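How Do You Teach a Robot to Pick Up a Bowl?

Posted 21 Dec 2019 in Build It

Have you ever been asked to put the dishes away and wished something else would do it for you? At the Layug workshop in Diltbridge, a group of builders has been trying to make a robot that can. It is called Zunura, and it is brilliant fun to watch.

Picking up a bowl sounds easy. You do it without thinking! But stop for a moment and try it slowly. Put a bowl on the table, close your eyes and reach for it. Your fingers bump the rim. You feel which way it slopes. You squeeze a little, and if it starts to slip you squeeze a little more. Your brain does all of that in less time than it takes to say "cornflakes".

A robot has to be told every bit of it.

First come the fingers

Robot hands are called grippers. Some have two flat jaws, like a pair of kitchen tongs. Some have suction cups that work a bit like an octopus (great for boxes, hopeless for a woolly sock). Others have fingers, and those are the trickiest to build, as each finger has to end up in the right place at the right moment.

Rommel Castillo drew the first hand for Zunura on the back of a bus timetable in October. The first version was cut out of cardboard and string. You pulled the strings and the fingers curled up, and it could hold a tennis ball as long as you didn't breathe on it. The proper one took a lot longer, with plenty of tiny screws lost under the bench along the way.

Next come the eyes

Zunura has a small camera near its hand. Why there? Well, think about threading a needle. You bring it right up to your face so that you can see the hole. A robot can't put its face near the work, so the builders put an eye where the fingers are instead. As the hand moves, the view moves too.

The snag is that the hand gets in the way of its own camera. Hold your hand in front of your nose and look past your fingers and you'll see the problem!
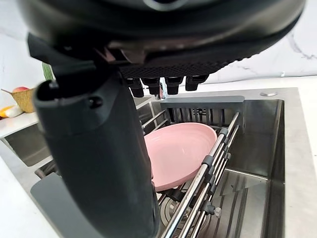
The gripper over the sink, with a pink bowl tilted on the drying rack.

Look at all that metal. Shiny things are hard work for a camera, because they bounce light about and make bright streaks. You know that a streak on a rod is only a reflection, but a computer sees nothing except coloured dots, and it has to work out which dots are bowl and which are everything else. A pink bowl is a kind choice for a beginner, as there isn't much pink in most sinks. A steel bowl on a steel rack would be a much nastier puzzle.

The tilt matters as well. If a bowl sits flat, its rim looks like a circle from straight above. Tip it over and the circle turns into an oval. Have a go with a mug and you'll see it happen. By working out the shape of that oval, a computer can make a good guess at which way the bowl is leaning, and then the hand knows how to turn.

Practice, practice, practice

The builders' notebook has 36 pages of tries in it. On one page there are 30 goes in a row, each with a tick or a cross, and the crosses are the useful ones. A cross might mean the fingers closed too early. It might mean they closed in the right place but pushed the bowl away, like when you chase the last pea round your plate.

After each batch they change one thing and go again. Just one! If you change the speed and the squeeze together and it gets better, you can't tell which of them did it. Scientists call this a fair test, and you may have done one at school with paper aeroplanes or melting ice.

Make your own gripper finger

You will need a bendy straw, a piece of string, scissors and some sticky tape.

1. Snip three small notches along one side of the straw. Don't cut all the way through.
2. Thread the string down the inside and tape it firmly at the top end.
3. Pull the string from the bottom and watch the straw curl.

Now make two more and tape them round a cardboard tube. Can you pick up a sock? What about a plastic cup? Try moving the notches closer together and see what changes.

Word box

Gripper: a robot's hand.
Rim: the top edge of a bowl or cup.
Reflection: light bouncing off a surface.

Next in Build It: the Fekevby marble run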